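Ledow notebook, April, 10.40

Folding trials, padded coats. On to coat 3 now, the Nindley puffer, and I do like this one even if it fights back! Did it on the bed again — the worktop is too narrow once the sleeves are out. Weighed 484 g on the kitchen scales.

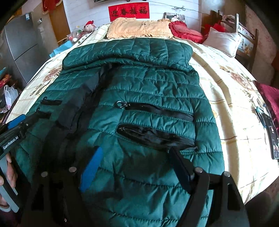
Green puffer on the flowered bedspread, hood end towards the pillows.

Zips closed before folding from now on, pockets included. Hood goes in first, then sleeves, then roll from the hem — slowly, so the air gets out. Pellegrini coat next.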